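Stories > Short fiction > The Soup Bowl

Buppha Paisan had laid tables at the Jikham for longer than the carpets had been down, and she had a way of setting a bowl on a table that made no sound at all. She had never thought of it as a skill. It was only when Mr Boonyarit called the staff together in April and told them about the arms that she began to listen to herself doing it.

The arms came from a firm called Stostosex, which made the kitchen boys laugh until the crates were opened. They had black fingers and a great deal of cable, and with them came Wichai Yimyam, a polite young man with a laptop and a cold, who asked if she would mind teaching them.

"Teaching them what?" said Buppha.

"What you do," he said, and blew his nose.

So that was her work now. In the mornings, before the lunch people came, she stood at the practice table with a gripper in her hand, squeezing and letting go, and whatever she did with it the arms would later try to do for themselves. Wichai wanted 2,000 good goes at it before the owners visited from Rarstead. She thought this a silly number for something you could learn in an afternoon, but then she remembered her own first afternoon - the gravy boat, the bishop's trousers - and kept quiet.

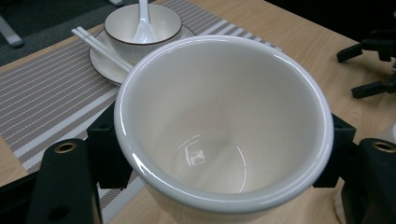
The big white bowl, between the black fingers.

It was the big bowl that gave the trouble. The small one with the brown rim was easy, and so were the spoon and the chopsticks once you had the knack, but the big one wanted holding from both sides, and if you pinched it too hard you felt it in your own teeth.

"You slow down at the end," said Wichai one morning, peering at his screen. "Every time, just before it touches. Is that on purpose?"

Buppha had to think. "My aunt slept in the room behind the kitchen," she said at last. "When I was small. You didn't want to wake my aunt."

He wrote this down, which pleased her more than she let on.

They finished on 5 May 2021, with 2,567 in the end, for Wichai had kept finding reasons for a few more and she had kept making the tea. Mr Boonyarit told her that she would be moved to the front, to greet people and see to their coats, with the same money and a chair. She said thank you. She did like people, and her knees would like the chair.

On her first evening at the front she hung up two wet coats, and then, as there was no one at the door, she stood where she could see through to the dining room. One of the arms was laying the corner table. It swung the bowl across rather grandly, she thought, like somebody showing off a hat, and then a little way above the cloth it slowed right down.

She held her breath, and listened, and went back to the coats.

More short fiction
The Lamp on the Landing
A Good Year for Marrows
What the Ferryman Kept
Two Sisters and a Piano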